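Vundorel Ireo Wrist Kit
Gripper, wrist camera and control box for garment handling

Page updated September 18, 2026

If you have tried to get a robot arm to pick up a sweater, you know how much fun that is on day one and how much less fun it is by the end of the week. Cloth folds over on itself, hides its own edges and hangs differently every time you lift it. The Ireo is our kit for people who want to work on exactly that problem, and we love working on it too!

The Ireo bolts to the end of an arm you already have. It gives you a two-finger gripper shaped for fabric, a small camera that rides at the wrist, and a control box that keeps the two in step, so every picture is saved with the finger position that goes with it. We started building it because we were tired of taping cameras to things.

The fingers

The fingertips are thin enough to slide under a hem lying flat on a table, with a soft pad on the inside face that holds a knit without pulling threads. Heavy ribbed sweaters, fleece, t-shirts, dish towels and pillowcases are all fair game. Very slick linings are harder, and for those we suggest the Cudwood pads (sold separately, a little grippier, a little quicker to wear out). Pads swap with one screw. You get 7 pairs in the box, and a spare screw, because that screw is tiny and floors are large.

The camera

We put the camera close to the fingers on purpose. You see the weave, the ribs, the edge of a cuff, the fold you are about to grab. It turns with the wrist, so the room swings around with it, and the software records the wrist angle alongside each picture in case you want to level things out later. Most of our users don't bother and train on the pictures as they come.

Exposure can be locked or left on automatic. Lock it if you work with dark clothes in a bright room. A navy or black sweater up close will otherwise push the camera to brighten everything, and the background washes out.

Recording sessions

Press the button on the control box to start, press again to stop. Each lift is saved as its own clip with a time stamp and the grip force. The drive holds 1000 clips at the standard setting, or 414 at the high setting, and you can pull them off over the network while the arm keeps working.

Once a garment is in the air it can fill a good part of the view, and the rest of the room comes along with it: desks, shelves, whoever is sitting nearby.

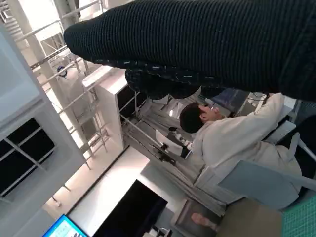
Clips can be sorted by fabric, by color or by your own labels in Chu, the desktop app that comes with the kit. Chu is the part we get the nicest mail about. You can scrub through a clip with the force graph running underneath, and find the moment a grip starts to slip without hunting for it. There is a blur tool too, for teams that share recordings outside their own building.

What's in the box

Ireo gripper with wrist camera
Control box and power supply
Mounting plate and bolts
900 mm cable (longer ones on request)
7 pairs of finger pads
Chu license, no yearly fee

Good to know

The kit does not include an arm. Check the bolt pattern on the mounting plate drawing before you order, and send us a note if yours is an odd one. We like odd ones. A left-angled camera bracket is planned for November, and it will fit every Ireo already out there.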